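Gear Plate Practice at the Hivside Bench - Gallery

Small spur gears, a flat plate, and a table covered in dark cloth.

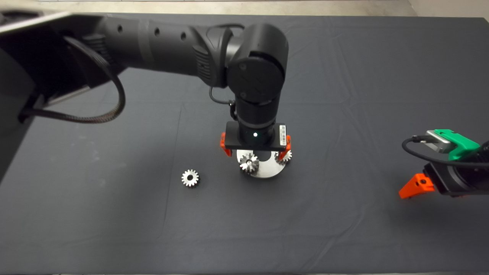
Three silver gears and the round plate. Two are standing on the plate and the third is on the cloth to the left of it.

Mansa Odoi wrote in to ask if the gears should go on dry or with a drop of oil, and said that at Diletti they always fitted them dry first and oiled later, after checking that everything turned by hand. We do the same. Oil hides a tight spot, and it gets on the cloth.

About the set

The gear set is the Tlapale teaching kit, the older version with the plain plate. We bought it in October along with a box of spare gears. The whole order came to a little under 300 dollars, and most of that was the spares. The newer version has numbers stamped next to each post. People who learn on that one tend to read the numbers and skip looking at the teeth, so we stayed with the plain one.

The page for the bench has had 1,061 visits, mostly from people looking for the order of assembly. It is short enough to put down in full.

Order of assembly

Wipe the plate and the posts with a lint-free cloth. Check the bore of each gear for burrs. A burr you can barely feel with a fingernail is enough to stop a gear halfway down its post.

Put on the first gear and spin it. It should coast for a moment and stop without a wobble.

Put on the second gear. If the teeth land on top of each other, turn the first gear by half a tooth and try again. Do not press. Most of the damaged teeth in our scrap tin came from somebody pressing.

The last gear is the hard one, as it has to line up with its post and with the teeth beside it. Hold it level just above the post, lower it until the teeth touch, then rock it a little until it drops.

Turn the whole train through at least one full turn of the largest gear. Listen for a click. A click that comes back at the same place each time is a nick in one tooth or a bit of grit.

About the cloth

The table cover is dark gray fabric. A bare bench top lets small parts bounce and roll - we lost a few that way in the first month. The drawback is lint. We go over the cloth with a tape roller at 8 in the morning and again after lunch.

Parts and wear

Drolent sells replacement gears in bags of 200, which is far more than a small bench needs. Ask them for a split bag. They will do it by email, though it is not on the order form.

Our own wear log runs to 2,000 fittings so far. The posts show it before the gears do. The top edge gets rounded over, and that makes assembly easier, so a worn plate gives people a false idea of how good they are. We keep one newer plate in the drawer and bring it out for checks.

Gears go back in the tray with the hub side up. Plates are stored flat, with a sheet of paper between them.

The list of part sizes is pinned inside the cabinet door at Hivside. Copies are in the folder underneath.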